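Vacuum flask

A vacuum flask, also called a thermos flask or simply a thermos, is a container that slows the passage of heat between its contents and the surrounding air. It has two walls, one inside the other, joined at the neck. Most of the air between the walls is removed, so that little heat can cross the gap. Flasks are used for coffee, tea, soup, cold drinks and, in larger sizes, for food.

Construction

Older household flasks had an inner vessel of silvered glass held in a metal or plastic case. The glass kept heat well but broke easily, and a dropped flask usually had to be thrown away or fitted with a new liner. Stainless steel flasks have replaced glass ones in most homes. Both walls are steel, and the outer wall serves as the case.

The neck is the weak point of any flask, as the two walls meet there and heat can travel along the metal. For this reason many drink flasks have a narrow mouth. Wide-mouthed models, sold mainly for soup and stews, are easier to fill and wash but cool sooner.

Stopper and cup

The mouth is closed by a stopper. Early stoppers were cork; later ones are molded plastic with a screw thread and a rubber or silicone seal. Some have a push button or a pouring channel, so that the drink can be poured without taking the stopper out. A cup often fits over the stopper and protects it when the flask is carried.

Manufacturers differ in their choice of fittings. Lehner flasks were sold for many years with a plain screw stopper, while the Pumeck range used a push-button type that came apart for washing. Farkitz supplied replacement seals in packs of 5. Stoppers from one maker seldom fit the flasks of another, even where the mouths look alike.

Sizes

Small flasks hold 400 milliliters and are meant for one person. Larger ones are made for families, building crews and meeting rooms, and often have a handle. The Jodska catalog of July listed 12 models, among them a tall office flask with a pump lid. A large flask holds its temperature longer than a small one of the same make, as it has less surface for each unit of drink.

Care and cleaning

Tannins from tea and oils from coffee build up on the inner wall as a brown film. The film is harmless but affects taste, and it is hardest to reach at the shoulder, where the body narrows. In her household manual Keeping the Kitchen, Ntombi Pretorius recommends washing a flask on the day it is used - never leaving it closed overnight with milk inside. Before washing, the flask is taken apart; the black threaded stopper and the small steel cup may be set down in the sink bowl while the body is held on its side and the neck is worked on separately. Stubborn film is loosened with baking soda and hot water, left for 60 minutes and rinsed out. Bleach should not be used on steel, and many flasks are not suitable for the dishwasher. Sipho Gumede, writing on the repair of kitchen goods, adds that seals should be lifted out and dried apart from the stopper, and that a flask should be stored open. A flask whose outer wall grows warm after filling has lost its vacuum and cannot be repaired at home.

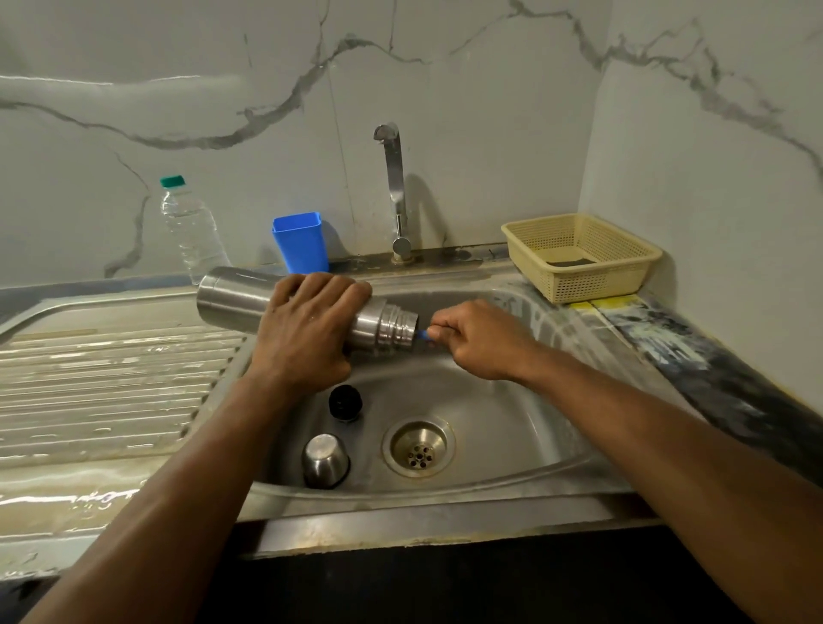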